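February 22, 2022
By the Orkside Press Office

Orkside Opens Furnished Workroom for the Handling of Framed Prints and Table Settings

Orkside today announced the opening of a furnished workroom devoted to the everyday handling of household goods, beginning with framed pictures, tablecloths and small seating. The room has been fitted out in cooperation with Iteneo and Sandard and will remain in use through the end of April.

The workroom occupies 51 square meters on the ground level of the Orkside building. It is arranged so that ordinary domestic tasks, such as laying a picture down on a dressed table, picking it up again and turning it to the light, can be carried out at a normal pace and repeated as often as required. Tables may be moved, and the cloths are changed between sessions.

Framed prints were chosen as the opening subject after a review of the goods that households move most often and store least carefully. A frame is thin, its corners catch on fabric, and its face marks easily. When one is set down on a patterned cloth, the edge can be hard to judge. The partners have agreed on a common set of 30 handling tasks, each of which is to be performed on bare and on covered tabletops.

Iteneo has supplied the tables and seating. Sandard is responsible for the shelving and for the storage of items between sessions. Table linens were selected from the Uçar spring range, with preference given to printed designs over plain ones. Uçar has also undertaken to replace any cloth that shows wear before the close of the program.

A total of 575 sessions is planned. Each will last no longer than a morning, and the room will be returned to its starting arrangement afterward. Written findings on frames and table settings will be issued by Orkside in two parts, the first covering lifting and placing and the second covering storage. Both will be supplied to the partner firms and, on written request, to schools and housing providers.

Orkside intends to extend the work to mirrors, trays and serving dishes if the first program is completed on schedule. Proposals for additional items may be submitted in writing to the press office, which will forward them to the partners. Items offered for use should be clean, complete and free of loose glass.

Views from the Orkside workroom.

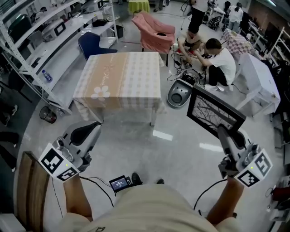
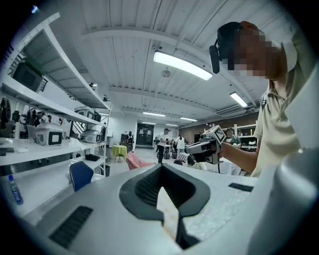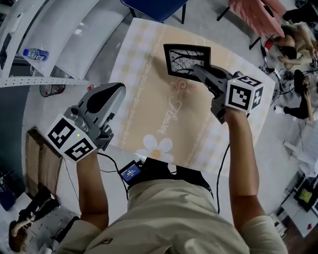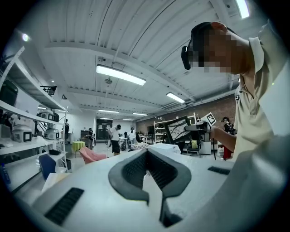 Uçar, in a separate statement, welcomed the choice of printed cloths and said that customers "very often ask whether a heavy frame will pull the fabric," a question the company had until now answered only from its own experience. It added that it would like to see a longer cloth tried before the program ends, one that reaches close to the floor on all sides, and that it was prepared to send 2 for that purpose.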